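Home Furnishing Basics, Unit 2: The Small Bedroom
Handout prepared by Bianca Avram, room 29

Welcome back, everybody! Last time we got a bit carried away with curtains (my fault, I do love a curtain), so we're picking up at the bed and working outward. A nightstand should come up level with the top of the mattress, or a touch lower, so you can reach for your glasses half asleep without knocking the lamp over. 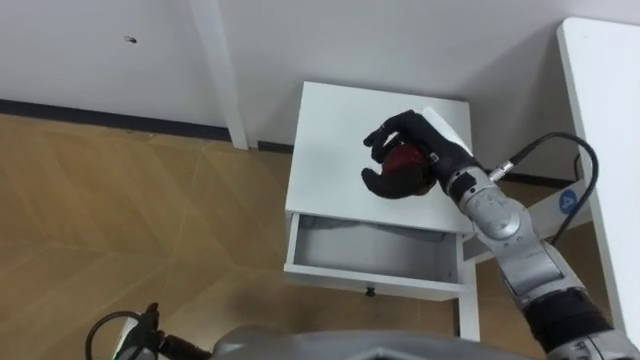

Measure the mattress with the bedding on it, please, and with somebody sitting on the edge if you can talk them into it. Nahom Admasu measured a bare frame for his first floor plan and had to redraw the whole wall, which he was very good-humored about.

Next comes storage. One drawer is plenty for most sleepers, and a piece on legs lets you see more of the floor, so a narrow room feels less crowded. Do leave yourself space to pull the drawer all the way out, and remember the closet door needs its swing too!

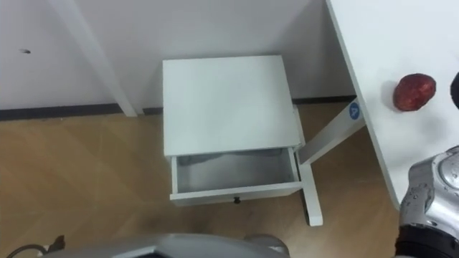
Do the two sides of the bed have to match?
Matching pieces are restful to look at, but a different table on each side works nicely as long as the tops are close in height.

For next time, read the Hurkstead chapter on lamps up to page 44, and bring your floor plan in pencil. Plans are due 22/05/2026, in the tray by my door.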